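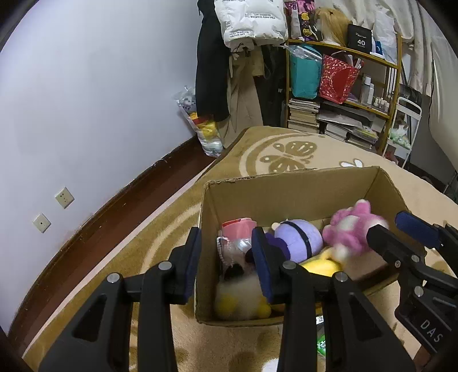 The Box at the End of the Bed

Soft toys take up more room than almost anything else a child owns, and they are the last things anyone wants to sort. They don't stack. They don't go back on a shelf the way a book does. In most homes they end up in a box, and the box stays where it is until it overflows.

At Stirken, a toy exchange on the second floor of the old Crichton building, boxes like that come in every week. The exchange opened in June with three folding tables and a borrowed scale. It has now taken in 1,664 toys, and most of them are plush. They arrive in grocery cartons, pillowcases and suitcases with broken zippers.

The sorting starts with tipping everything out onto something soft. A blanket is better than a bare floor because small parts don't roll away on it. Key rings, beads, doll shoes and bits of ribbon always sink to the bottom of a toy box, and they are easy to lose. Clip-on toys should be kept apart from the big ones, or the straps tangle.

After that come the piles. Stirken uses keep, wash, mend and pass on. The wash pile is usually the largest. Surface dirt comes off with a damp cloth and a little dish soap, but anything that has been in a closet for years gets a full wash inside a zipped pillowcase, on cold, and dries flat on a rack. Toys with batteries or glued faces are cleaned by hand.
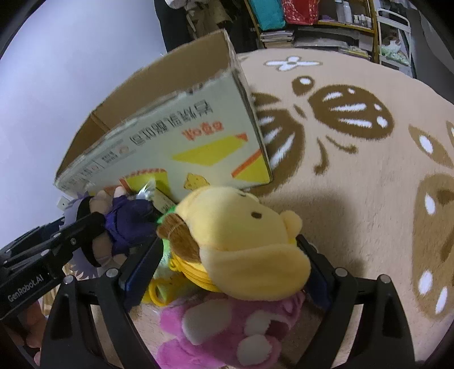 Bears are sorted first. They are the easiest to place and the easiest to check. Tug each eye, run a thumb along the seam under the arms, and look at the ears, where stitching tends to give way early. An embroidered eye is safer for a baby than a plastic one. A strap or ring on a small plush should come off if the toy is going to a child under 3.

Dolls go in a separate pile. Their clothes catch on everything, and their hair picks up lint from the plush. Loose plastic packaging goes straight in the trash, even when a child insists that something still lives in it.

The box itself can be used again if the bottom is sound. Food cartons are a good size for plush, but crumbs should be shaken out of the corners and old tape pulled off. Families who want something sturdier often buy the canvas bins from Denine, which have handles and fold flat. A carton does the same job for nothing and can be replaced when the flaps wear out.

Stirken passed on 356 toys in its first month, many of them to the Prodau family center across the street. It has shelf space for up to 1,000 at a time. Drop-offs are accepted on weekday mornings, and the staff ask that boxes be left open at the top.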